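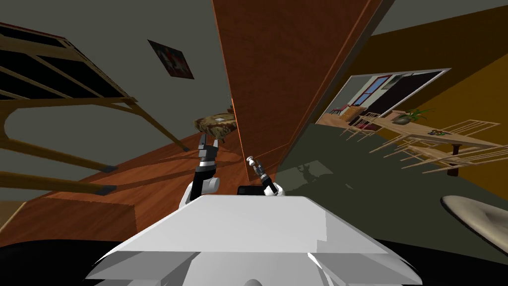 December, 8.40 in the morning. Back on the gripper drift in the Climell sim. Quick recap for Lorena, who missed yesterday's swearing: when the model sits idle for a while, the left fingers creep shut by a hair even with the command held at fully open, and by the time you ask for a pick you've lost a bit of your opening. I've gone back to the dining room for testing (the one with all the spindle-back chairs) as it's the heaviest room we've got and the creep is worst when the physics is struggling. Left gripper open and pointing up, right one left angled in towards it, and then I just let the thing sit there and watched the joint log go by. Very exciting morning!

First suspect was the joint damping in the Poris config. Somebody, and I think it was me, had set it to 13 on the left fingers and left the right ones on the default. I've put both on the default. Creep got smaller but it's still there, so there's more than one thing wrong, as usual.

Second suspect was the chairs. Every spindle had its own collision shape, which is daft, the arms never get between them. Amancay knocked up a script over tea that swaps each chair back for one flat slab. Contact shapes in the room went from 567 down to 406 and the fan on my machine has calmed down no end. I've left the table alone for now because we do want the arms to bump into that properly.

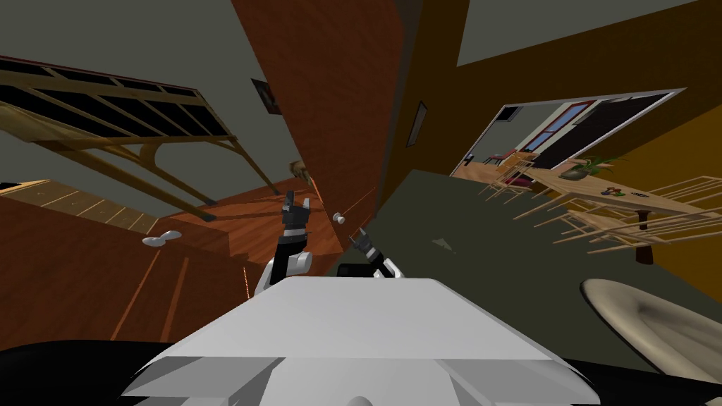 Re-ran the hold test with the slab chairs, and it's much better. I'd been checking only the left side before, which was lazy, so from now on the start pose has both grippers open and the log records both. The fingers are spread on each side here, which makes it easy to spot if one of them has been loaded with the old file. I did that twice before lunch. There's also a little white two-lobed thing lying on the floor over on the left, slipper or toy, I can't tell which, and I haven't looked up whether it has physics switched on. Amancay, if you're in the room file anyway, could you check? If it's a live object I'd like it made static.

What finally sorted the creep was the order of updates. The hold command was being sent after the physics step instead of before it, so the fingers had one step of freedom every single time. One line moved. I went for a walk round the car park after that.
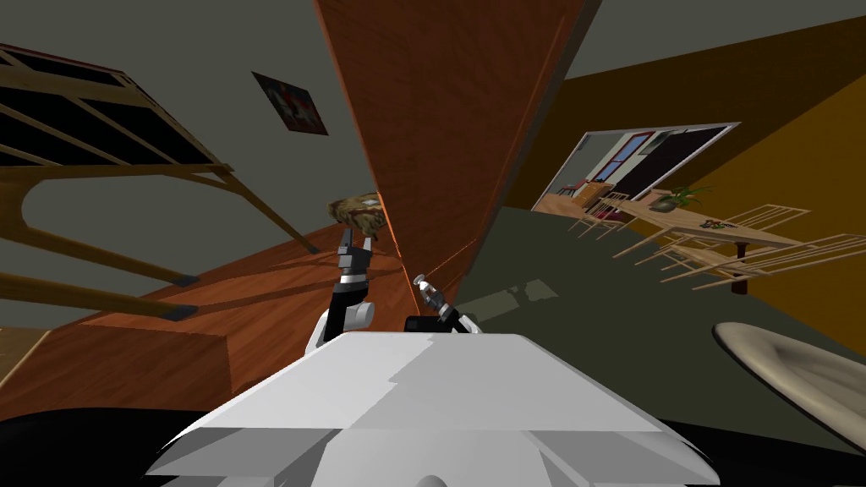 Grasp check with the new order in place. I wanted something lumpy, as a plain cube would let me off too lightly and hide any slack in the fingers. So it's the brown crusty lump that I'm calling bread until someone corrects me, held up at the fingertips of the left gripper, with the right arm kept short and out of the way. Set the hold length to 487 steps – plenty for the old fault to show itself – and the finger positions in the log stayed flat the whole way. No creep. I then put the bad damping back on purpose to see if it mattered by itself, and it does a little, so the default stays.

Still to do:
- copy the new hold order into the Engström rig's config, which has the same line in the wrong place
- ask Lorena if her older runs need doing again (sorry)
- slab treatment for the chairs in the other rooms
- tell Zirkivbridge we've changed the start pose, or their comparison plots will look odd

Old config is saved next to the new one with "creep" in the name. Please don't tidy it away yet, I want to go back to it when I've had some sleep.

3 comments · 2 shares

Notebook | Machines | Configs | People | Search

Back to top · Contact the notebook editors · © the workshop group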